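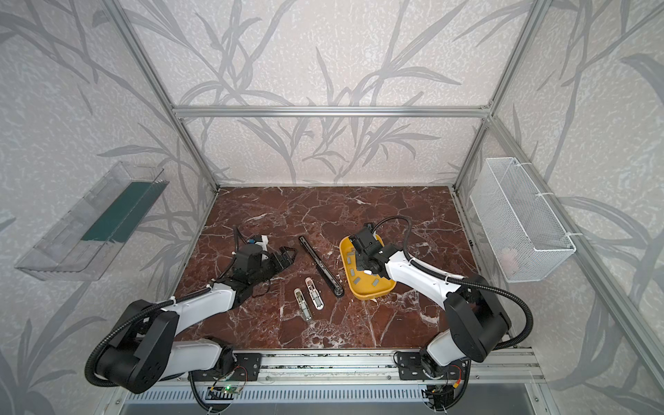 Marble-patterned tabletop with the grass and leaf wallpaper on the walls behind it, and the yellow tray of small gray pieces.

The Zandwood open day is held once a year in September, and this was the first time I had gone. The works is at the edge of Matora, behind the bus depot. Doors opened at ten in the morning and there was already a line along the fence when I got there at a quarter to. Entry was free, but you had to sign in and put on a sticker with your first name.

Zandwood prints patterns. Most of what leaves the building is wallpaper, and the rest is patterned surfaces for tables, counters and shelves. I have been redoing a narrow dining room for longer than I would like to admit, so I went with a tape measure and a paint card in my pocket.

The tour took 60 minutes and went through three halls. Our guide was Femi Okafor, who has worked in the pattern room there since leaving school. He walked fast and did not mind being interrupted. There were 32 of us in the group, too many for the narrow aisle in the first hall, and the people at the back missed most of what he said about inks. I was one of them. I caught up at the drying racks, where it was quieter.

The second hall is where the rolls are stored and checked. The pattern archive is also there, in flat drawers along one wall. Femi said it holds some 2,035 designs, of which 157 are still being printed. He opened a few drawers for us. There were kitchen fruits, a lot of stripes, a harbor pattern with the same boat over and over, and a drawer of florals that several people wanted to photograph. The older sheets have pencil notes in the margins about which color goes down first. He let us handle the newer ones only.

I asked about large patterns in small rooms because that is my own problem. His view is that a big pattern in a small room works if there are not too many colors in it, and that people go wrong with medium ones. He told us to go and look at the grass paper in the third hall before making up our minds.

It is a light gray paper with a speckle in it, printed with big silhouettes of grass blades and thin branching leaves in a darker gray. The blades run on the diagonal. In the bay where I saw it, it covered the back wall and both side walls, in a space with a metal frame around it and one table surface in the middle. With only two grays it was calmer than I expected from leaves that size. The speckle also does something useful, as a plain light gray would look very flat between the dark shapes. I would still want to see it next to a window.

The tabletop in the same bay got more attention than the paper. It has a polished marble pattern in reddish brown, with veins and patches in white and pale pink that branch all over it. A couple from my group thought it was too much with the leaves, and I can see their point. Both patterns branch, and your eye goes from one to the other. The colors are so far apart, though, that I did not find them hard to look at together. The gray stays back and the red-brown comes forward. A yellow tray with rounded corners and a raised rim, with some small gray pieces in it, stood out sharply against the marble. If you like bright kitchen things, that is worth knowing about a dark red surface.

I held my paint card up to the paper from where I stood. The second-lightest gray on the card was close. The one I had been planning to use on the ceiling was too blue.

The remaining bays had a dark green stripe, a sand-colored weave and a child's pattern with clouds. The clouds were popular. I did not care for the weave, which looked better on the roll than it did on a wall.

After the tour there was coffee in the canteen and a table of offcuts and roll ends, sold by weight. I arrived late and what was left was mostly stripe. I bought enough to line two drawers. There was none of the grass paper. Femi wrote down the pattern name for me, but it turned out to be only a stock number, and he said the shop on Rerkby Street keeps the sample book under the counter. I have been there once since and it was closed for lunch.

Parking is at the depot and fills up early. The bus stops right outside. The halls are not heated, so bring a sweater. There are steps up to the archive, but if you ask at the sign-in desk they will take you around by the loading door, which is level. Lunch is sandwiches only. If you want a hot meal, the Ibarra cafe by the roundabout stays open until three.

Next year I would take the first tour of the day and go straight to the offcuts afterward.

4 comments

dorit_m
We had the grass paper in our hallway at the last house. Allow extra when you order. With a diagonal pattern that big you lose a lot matching it up at the corners.

Pell
Was the harbor pattern one of the ones still in print? My mother had it in her bathroom and I have been looking for it for years.

rowhouse_ken
I was in the afternoon group, much smaller, maybe go for that one. I'm with the couple on the red marble. Nice table, nice paper, keep them in separate rooms.

Annike
Rerkby Street shop is closed from noon to half past one. They will lend you the sample book overnight if you leave a deposit.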